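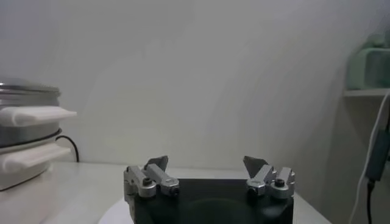

# Unit 4: Hand Protection and Heat-Resistant Textiles in the Commercial Kitchen

Course notes, Vornstead hospitality program. Read before the practical session in March.

## 4.1 Scope

This unit covers cloths, aprons and sleeves used near hot equipment. Cut-resistant gloves were covered in Unit 3 and are only mentioned where the two overlap. Disposable food-handling gloves come under hygiene and are left for Unit 6.

By the end of the unit you should be able to choose a cloth or sleeve for a given station, check it for damage, and write a simple replacement schedule for a kitchen.

## 4.2 How cloth protects against heat

A textile slows heat down. It does not stop it. The time you have before a hot tray becomes painful depends on:

- the thickness of the cloth where you grip
- how tightly the grip compresses it
- the fiber and the weave
- whether the cloth is damp
- the temperature of the item

Compression matters more than most students expect. A thick, soft cloth folded twice may look safe, but under a heavy roasting pan it flattens, and much of the trapped air goes out of it. Terry cloth holds its loops fairly well when new. After many washes the loops lie flat and the cloth insulates less, even when there are no holes in it.

Moisture is the most common cause of burns through cloth. Water conducts heat far better than air does, and with very hot items it can turn to steam against the skin. Never pick up a hot pan with a damp side towel. Keep one cloth for wiping and another for handling, in two different colors if the laundry can supply them.

## 4.3 Common materials

| Material | Typical use | Main weakness |
|---|---|---|
| Cotton terry | Side towels, oven cloths | Scorches, absorbs water |
| Cotton drill | Aprons, jackets | Thin, little insulation |
| Wool blend | Linings | Shrinks in a hot wash |
| Aramid | Sleeves, bakery pads | Cost, damaged by bleach |
| Silicone-coated | Pot grabbers, pads | Stiff, coating can peel |

Polyester deserves a separate note. It is cheap and it launders well, but it melts, and melted polyester sticks to skin. Blended jackets are accepted in many front-of-house roles. For the range and the fryer, use cotton.

## 4.4 Sleeves and forearm burns

Forearm burns usually come from oven racks and door edges, when the cook reaches past a shelf to get to the one behind. A sleeve should run from the wrist to above the elbow, with enough overlap at the wrist that no skin shows when the arm is stretched out. Test this by reaching, with the arm straight, before going on shift.

Sleeves with a thumb loop stay in place better but are slower to remove. If hot oil or stock soaks into a sleeve, it has to come off at once — a loop that catches on the thumb costs time. Muna and Laskowska both list sleeves in looped and plain versions. We will try each during the practical.

## 4.5 Laundering

Follow the care label. General points:

1. Wash heavily greased cloths separately. Grease left in the fiber is a fire risk in the dryer.
2. Do not use fabric softener. It leaves a residue on the fiber and can make it easier to ignite.
3. Do not use chlorine bleach on aramid.
4. Let dried cloths cool before stacking them. Warm stacks of oily cotton can heat themselves and catch fire.
5. Check each piece as it is folded.

## 4.6 Worked case: Arnasska kitchens

Arnasska runs 3 kitchens from one linen store. At the yearly check the store held 934 cloths, and 97 were withdrawn for scorching, thin patches or split seams. That left 837 in service. The store is meant to hold 1,000, so the order was for 163.

Most of the withdrawn cloths had come from the bakery section, where they were being used in place of pads to lift deck oven trays. The kitchen manager changed two things. Pads were hung on a hook beside the oven, and the cloth shelf was moved to the other side of the room.

Points to discuss in class:

- Is a yearly check often enough for a bakery?
- Should the order also cover next year's losses?
- What would you record for each withdrawn cloth?

## 4.7 Inspection

Hold the cloth up to a light. Any area where light comes through more strongly than elsewhere is thin and should not be used for handling. Brown marks mean the fiber has been scorched and is weaker, even if it feels sound. Withdrawn cloths can be cut down for floor use, but mark or dye them first so they don't find their way back to the line.

## Before the practical

Bring a cotton jacket, closed shoes and one side towel from your own kit. Read the care label on the towel and copy it into your workbook. Draft a replacement schedule for a kitchen you know, one page at most, and hand it in at the start of the session.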